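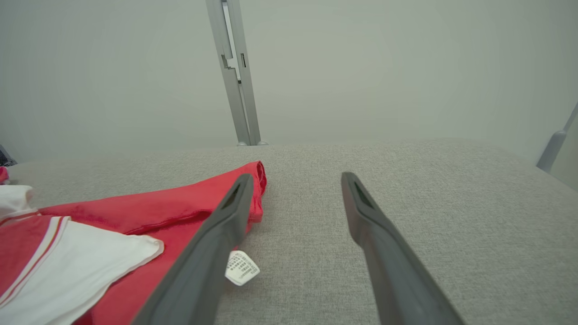
Speaker notes - grasp planner talk, 25 min slot plus questions

Start with clock. Ask who has written a pick loop for cloth. Wait. Then who still maintains one.

Me: perception side of Disari, our cloth handling stack. Birthe Thoroddsen did the planner, half of these slides are hers. Say that early, I forgot at Brurkcombe.

Slide 2 - the old pipeline
Segment, pick highest point, go down, close, lift. Fine for one towel. Falls over with layers. Highest point is often a fold made of two garments and you get both.
Don't spend long here. Everybody in the room has built this.

Slide 3 - what we changed
Three processes now. Laxdal does perception, Hurno does planning, thin controller at the bottom. They talk over a shared grasp list, not images. Biggest win was being able to restart one without the others.
Mention: list entries carry a timestamp and expire after 400 ms. Used to be no expiry. Tell the story of the arm going for a shirt that had already left the table (keep it SHORT)

Slide 4 - edges
Fold edge vs real hem. Wrist view helps a lot, overhead view almost useless for this. We score every edge candidate from both and the wrist score wins ties.
Labels - care labels look like lovely little graspable corners to the network. High contrast, sharp outline. Added a label class and masked it out. 177 hand labeled frames was enough to get going, people always ask.
Stripes same problem, trim reads as an edge. Less solved. Say so.

Slide 5 - planner
Approach angle first, then finger opening, then depth. Birthe's order, I had it backwards for months.
Depth is the annoying one. Soft surface under the cloth so we don't trust the table plane, we go down till the force estimate moves and then back off a bit.
Replan on the way down, once only. Twice gave us dithering, arm hovers and looks confused. Play clip if sound guy is ready, otherwise skip

Slide 6 - numbers
202 trials, mixed pile, old planner got a single garment in 62 of them. New planner is on the next slide, dont read the table out loud. Point at the double pick row and stop talking.
If asked about cycle time: slower. Yes. We know.

Slide 7 - tooling
Replay tool. Every grasp gets saved with the list it was chosen from, so you can rerun Hurno offline and diff the choice. Most of our bugs since February were found this way, not on the arm.
Show the diff view, zoom in, last time the back row coudln't read it.

Slide 8 - still broken
Same color on same color. Anything inside out. Calibration drift on the wrist camera after a bump, we check at startup and that's it.

Questions - repeat them into the mic!!
Likely ones: why not end to end, is it open source (replay tool yes, rest no), what about suction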